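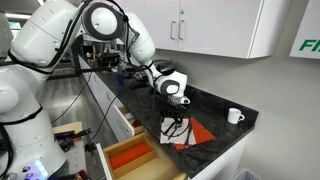
Red, white and one small mug. Dinner is at some point.

I have been folding napkins lately, on purpose, and I would like to defend myself before my friends get to me.

It began with a dinner at the home of Arlindo Teixeira, a man who owns one good knife and eats most of his meals over the sink. He had put out cloth napkins. Mine was folded into a sort of pocket with the fork standing in it like a passenger. I laughed at it. Then I put it in my lap and sat up straight for the next two hours, which my mother spent my entire childhood failing to achieve.

So I went shopping. A cloth napkin is a square of fabric with a hem. The Camargo people would like it to be a lifestyle, and their catalog has 3000 words on the subject of linen, most of them "honest." Jarnow sells a set of 4 in a drawstring bag, so that your napkins can have luggage. I bought the cheap ones at Ruvden, in a color the label called Ember, and they shed on my pants for a month.

What I object to is the idea that any of this should be saved for company. We have all agreed, without a vote, that ordinary Tuesday-type people deserve a paper towel torn off crooked, while a couple we see twice a year and do not especially like gets the ironed stuff. Guests, meanwhile, hate the ironed stuff. They are afraid to wipe anything on it. I have watched a grown man hide barbecue sauce in his own sleeve to spare my hem.

The kitchen counter is where this gets decided. Nobody who has cleared a dining table of its mail wants to fold napkins there as well, so you do it standing up, next to the coffee things, with a drawer hanging open at hip height waiting to bruise you.
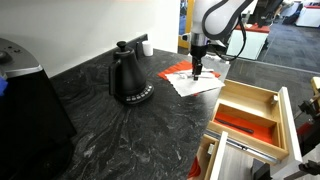

White over red, silverware on top, kettle standing by.

I am fond of two colors stacked like that. One color looks like a restaurant. Two look like somebody had an opinion. The red shows at the corners and the white does the respectable work in front, and if the whole pile is rumpled, fine. I have come around to rumpled. A perfectly pressed napkin has the air of a hotel that is about to charge you for the water.

The silverware goes on top, and I will not be taking letters about this. Under the napkin it is a trap. Beside the napkin it is correct, I am told, and it also rolls off the counter — always the fork, always tines down, always on the bare foot.

There are books of fancy folds. I borrowed one, from a publisher called Edex, and got as far as the swan on page 5. My swan looked like something you would take to a vet. The pocket fold I can manage, and the plain rectangle, and a triangle if the light is good.

My household has noticed. The word "fussy" has been used. But last night there was soup, and all the Embers were in the wash, and I put out paper towels without comment. Somebody asked where the real ones were.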